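To: Bombridge County Family History List
From: Ekow Tetteh, Records Secretary
Subject: Re: Clavel family, Bitar Township, and the two Augustines

Dear list members,

The message quoted below was posted on Tuesday and has been forwarded to the Records Office by several subscribers. A reply follows the quotation. Members who hold papers relating to the Clavel, Breva or allied families are asked to read it to the end, as the arrangements for deposited material have changed.

> I am trying to sort out my Clavel line in Bitar Township and have run into
> a problem with Augustine. The published family sketch says he was the fifth
> son of Peter and Hannah Clavel, came overland with his parents as a boy,
> farmed near Bombridge, and married Lucinda Breva. The same sketch has him
> selling land with a wife named Mary while Lucinda was still living, since
> she is a witness to her brother's will the following spring. My grandmother
> always said there were "two Gusses" and that one of them went back east.
> Can anyone tell me whether the Society holds the original deeds, and whether
> the Breva Bible ever turned up? I have a box of letters as well, mostly
> from the 1880s, and would be glad to know if anyone wants them.
> I can send copies but my scanner is not the best.

The Society thanks the subscriber for this inquiry. The published sketch has been the source of confusion for many years. It was compiled largely from the recollections of one granddaughter, and it cites no deeds or probate files.

The Records Office has reviewed its holdings and can confirm that there were two men named Augustine Clavel living in the township during the same period. They were first cousins. The elder was the son of Peter and Hannah, and he is the man who married Lucinda Breva. The younger was the son of Peter's brother Josiah, and his wife was Mary, whose maiden name has not been established. The tax lists distinguish them in some years as "Augustine Sr." and "Augustine Jr.," which has led several researchers to record them as father and son. Those terms were often used for any older and younger man of the same name in one neighborhood, and no relationship should be read into them without other evidence.

The deed mentioned in the inquiry is recorded in the county deed books, and the Society holds a transcript of it in the Clavel surname file. The land was a parcel of 50 acres lying along the south line of the township. It came to the younger Augustine from his father, Josiah, and was sold by Augustine and Mary shortly before they left the county. The elder Augustine owned no land on that line. His farm lay north of the Bitar road, and it passed by will to his daughters. The original deed would have been returned to the buyer, and the Society has never held it.

As to the statement that one of the cousins "went back east," the office has found a letter of dismissal granted by the Bombridge congregation to "Augustine Clavel and wife Mary." The destination was left blank by the clerk. No later trace of the couple has been located in the county, and the office would be pleased to hear from anyone who has found them in a later census.

The elder Augustine and Lucinda had 8 children listed in the probate packet, of whom two were deceased and represented by their heirs. The published sketch names only six. The omitted daughters are Harriet, who died unmarried, and Permelia, who married a Breva cousin and is often assigned to the wrong parents.

The Breva Bible has not been deposited with the Society. A photocopy of its family pages was received a good many years ago, but the copy is faint and the column of deaths is missing altogether. The donor stated at that time that the Bible was with a descendant out of state. Any member with knowledge of its present location is asked to write to the office in confidence.

The offer of the letters is gratefully received. Before anything is mailed, the subscriber and all other prospective donors are asked to note the following procedures.

Letters should not be flattened, taped, or removed from their envelopes. Postmarks have settled more than one question of date in this county, and an envelope parted from its letter is seldom matched to it again. Rubber bands and metal clips may be removed if this can be done without tearing. Please do not write on the originals, even in pencil. A separate sheet giving the names of the persons mentioned, so far as they are known, is of great help to the staff.

Households clearing an older relative's home are urged to contact the office before disposing of any papers. Account books, receipts, funeral cards and school reports are all of interest, including those with no family name on them. The Society's guide for donors, "Before You Throw It Out," is available on request and will be reprinted in July.
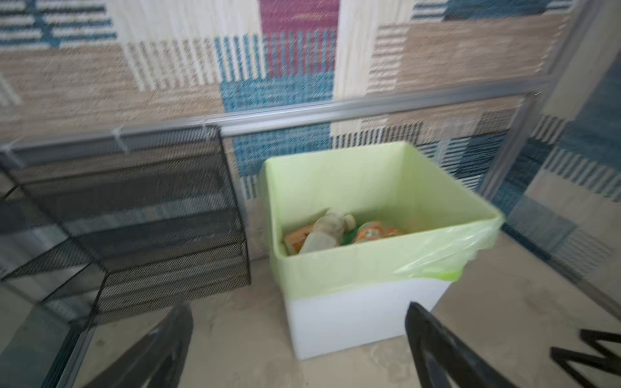
A lined bin. 

Material may be given outright or lent for copying. Outright gifts require a signed deed of gift, and lent items are returned by insured mail. The office can accept one standard box from each donor without prior arrangement. Larger collections must be discussed in advance, as shelf space in the reading room is limited. The surname files now contain more than 1000 folders, and those for the Clavel and Breva families are being refiled under their separate branches. Until that is complete, researchers should ask for both the old and the new folder numbers at the desk.

Copies of the probate packet for the elder Augustine, which runs to 13 pages, may be ordered by mail from the Records Office. Please state clearly which Augustine is wanted. Orders received with only the name "Augustine Clavel" will be held until the applicant has been contacted.

A corrected outline of both families will be placed in the surname file and posted to this list after it has been checked against the church register. Corrections should be accompanied by a citation to the record relied upon. Family trees without sources will be kept in the correspondence folder but will not be used to amend the outline.

Replies concerning the letters should be sent to this office directly and not to the full list.

Respectfully,

Ekow Tetteh
Records Secretary
Bombridge County Family History Society

You are receiving this message as a subscriber to the Bombridge County Family History List. To change to digest delivery, write to the list administrator with the word DIGEST in the subject line. Please trim quoted material when replying.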